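Gondo two-arm table kit – long-term review
Posted in Bench Gear, January

Seven weeks with the Gondo now and I keep getting asked if it's worth the money so. Quick one before the 16:00 shift takes the bench.

Short answer yes, if you like tightening things. It ships as a rail frame, a butcher-block top, two black arms, grippers, and a bag of brackets with no labels. Manual is a PDF. The PDF is for the older frame. Print the exploded view anyway, the bolt sizes are right even if the drawings aren't.

Setup. Square the frame FIRST, then the arm bases. I did it the other way round and had to pull both bases off again. Feet level, diagonal measure, then torque. Bases go on the side rails and they will creep if you go light on the bolts, I check mine every morning with a pencil line drawn at the edge of the block. Takes a minute.

Homing is fine. The left arm homes clean every time. The right one wants a re-zero after any power cut, and the software (Grostus, bundled) doesn't warn you, it just parks a bit off and lets you find out. So I do a touch check over crockery. Low tech but it tells you more than the status page does. 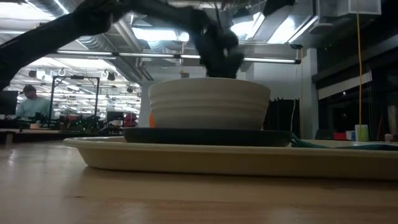
Gripper down at the bowl, height check.

What you want is both fingers going over the rim with the same gap. If one side is closer, don't mess with the wrist offset right away, look at the base bolts. Nine times out of ten it's the base. I wasted a whole afternoon on offsets and all of it had to be undone later.

Second part of the check is the rim itself, off to one side of the bowl. Slow speed, thumb on the stop. Any sag in the shoulder shows up here becuase the arm is reaching out. Mine had a little after the first month. Shoulder screw, quarter turn, gone. 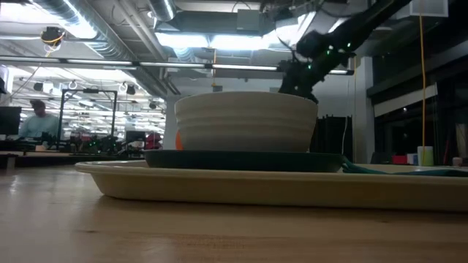
Aitana Collado wrote in to say she gave up on bowls for the zero check and went to a machined pin in the table, since a ribbed bowl is never quite round and you end up chasing the pottery. Fair. She also says to re-zero with the arm warmed up or the numbers drift on you by lunch.

I tried the pin. It is better for the zero, I'll give her that. Kept the bowl for the rim check though – a pin won't show you how the fingers sit on something wide.

Cables next, my main gripe. The looms are long and they loop around the shoulder and elbow, and the clips in the kit are junk. Swapped them for Kamel ones, a pack of 100, used maybe a fifth. Leave slack at the elbow, more than looks right. Go too tight and the connector works itself loose, then you get dropouts that look just like a software fault.

Finger pads wear. Pakell does a softer set that fits and they hold thin handles better than the stock ones. Wipe them down with alcohol, let them dry, dont skip the dry part. After pads I always run both arms over the table with forks and cups and so on before putting it back to real work.

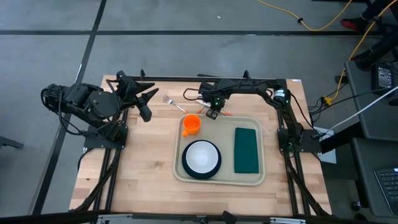 Both arms on the block. Right one low by the orange handle, left one open.

Other stuff, quickly. Lights on the arm are handy, green and easy to read from my chair. The wood top scuffs, I'd rather have that than a coating that peels. Fans are ok. Fault log is useless past a certain length, mine was at 3564 lines before I found the clear button, under Tools, then Other, then Other again. Who does that.

Support answered in two days and sent a new wrist cover for free, the old one had a crack from me dropping it.

Good: stiff frame, parts you can get at, everything comes apart with one hex set.
Bad: manual, clips, the silent re-zero thing.

Would buy again. Would buy the clips same day. Will update when I get round to the left elbow, it's started clicking and I haven't had the cover off yet.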